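I have now been told by four separate people to declutter my kitchen, and only one of them had ever cooked in it. The advice arrives in the same form each time. Clear the worktops. Own less. Keep one good knife, one good pan and a bowl you love, and the rest of your life will fall into line behind them.

I don't believe a word of it, or at any rate I believe so little of it that I would like to argue with the rest in public.

The latest version came from my neighbour Melina Konstantinidis, who had paid for a weekend course called Drurari. As far as I can tell it consists of being shown bare surfaces and asked how they make you feel. She came back with a workbook and a plan to give away her toast rack. She is a sensible woman who runs a busy household, and I watched her spend most of a Saturday holding up egg cups.

## The empty surface
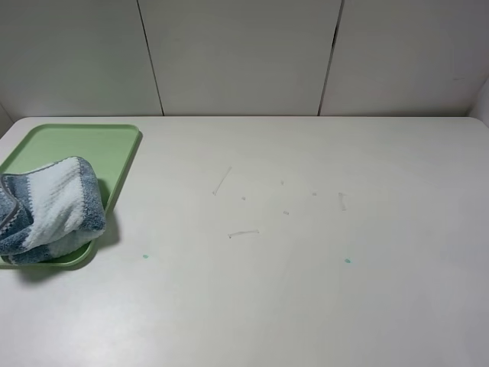

What bothers me first is the claim that a clear surface is restful. Restful for whom? A clear worktop in a house where people eat is a worktop that someone has just finished clearing, and will have to clear again by four o'clock. The work doesn't go away when the objects do. It moves into the cupboards, where you now have to kneel and reach past the colander to get at the thing you use every morning.

My mother-in-law, Borghild Hägglund, kept everything out. Flour, oil, the scales, a jar of wooden spoons, two teapots, a radio. Visitors thought it was chaos. She could make a meal for 15 people in there without opening a door, and I never once heard her ask where anything was. I have eaten in a good many tidy kitchens since, and waited a good deal longer for my dinner.

I should be fair. Beathag Jardine, who read a draft of this and disliked it, points out that she lives in one room and can't afford to leave things about. She has a folding table and if it isn't clear she can't use it. I accept that completely. But Beathag was tidy out of need long before anyone sold it to her as a way of thinking, and she has never mentioned inner calm in my hearing. She says she would swap the lot for a bigger kitchen.

## What it costs to own less
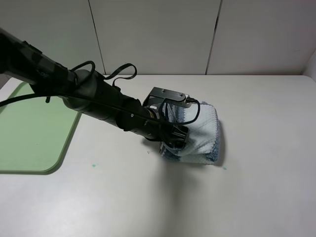 Then there's the money. You would expect a movement devoted to having fewer things to be cheap to join. Have a look in the shops. Nindov will sell you a set of matching storage jars so that your pasta no longer has to suffer the indignity of its own packet. Jinda does a drawer insert for the drawer you have just emptied. The bread bin from Zürcher is very handsome, and it holds one loaf, and in my house one loaf is breakfast.

Tetteh Appiah, a friend who mends small appliances and so sees what people throw out, put a figure on it for me. A couple on his street spent £700 on containers after a clear-out, and among the things they'd got rid of were a working mixer and a slow cooker. They bought another slow cooker 6 months later. He sold it to them.

I don't tell that story to laugh at them. I've done the same with coats. The trouble with "do I need this?" is that you're asking it on one particular afternoon, in one particular mood, and you're usually answering for February while standing in July. The big stockpot looks foolish until somebody dies and the family comes back to yours.

And some people can throw things away because they can buy them again. Those who can't have always kept string, jars and the odd length of pipe. They were called hoarders for it, or at best a bit old-fashioned. I find it hard to admire the empty shelf without wondering about the bank balance standing behind it. 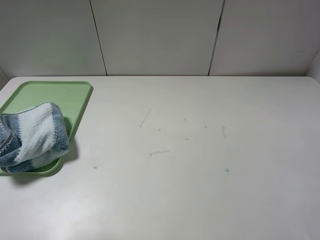 *A green plastic tray and not a lot else to the right of it.*## What I'd keep

Trinidad Belmonte taught me to cook, in a kitchen with a single window and a table nobody ever saw the top of. Her rule was that a thing had to be where your hand went for it. If your hand went to the hook by the stove, then the ladle lived on the hook by the stove, and if it looked untidy you could look at something else.

It's a dull rule and I can't imagine anyone charging for a weekend of it. It does allow for throwing things out. I got rid of a fish kettle this spring, and a spiraliser, and I don't miss either. I simply didn't feel any lighter afterwards, and I was a little suspicious of the people who had promised me I would.

Melina has kept the toast rack, by the way. It's on the worktop, with letters in it.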